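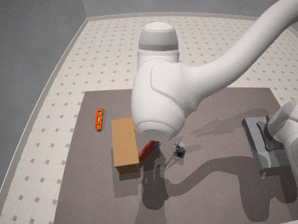
A white robot arm over a brown work mat, in a computer rendering.

I spent most of Saturday, October 3, 2026 trying to get my own medical records out of three different offices, and I want to write down how it went while I still have the paperwork on the kitchen table.

The background is simple. We moved to Fultley in May, and I needed a new primary care doctor. The new clinic asked for my history, and I assumed they would request it themselves. They do, but only for the last two years. Anything older is up to the patient.

My old clinic closed its front desk and moved everything to an online portal called Vevura. I had an account there from years ago, tied to an email address I no longer use. Resetting it took two phone calls and a copy of my driver's license. Once I was in, I could see lab results but none of the visit notes. Those have to be requested on a separate form, which is under "Account" and then "Other."

The imaging center was easier. They mailed me a disc with no fuss and charged me $5. I don't own anything that reads discs, so I borrowed a drive from Ieuan Yorath next door. The files opened fine.

The hospital was the slow one. Their release form is 19 questions long and has to be signed in ink. I left one box blank on the first try and it came back. The second copy went through, and the records showed up as a single PDF of 2,674 pages. A lot of that is the same medication list printed over and over, once for every shift during my stay. The discharge summary, the part the new doctor wanted, was on page 48.

A few notes for anyone doing the same thing:

Ask for the discharge summary and the operative report by name. "Everything" means everything.

Check what a paper copy costs before you ask for one. The hospital charged nothing for the electronic version and would have charged by the page for print.

Write down the date of each call and who you talked to. I had to refer back to mine twice.

Look over the allergy list. Mine still had a drug on it that I was cleared for years ago, and I have sent in a request to fix it. No answer yet.

I now have it all in one folder on my computer with a backup on a thumb drive. The first appointment at the new clinic is next week, and I'm bringing the summary on paper.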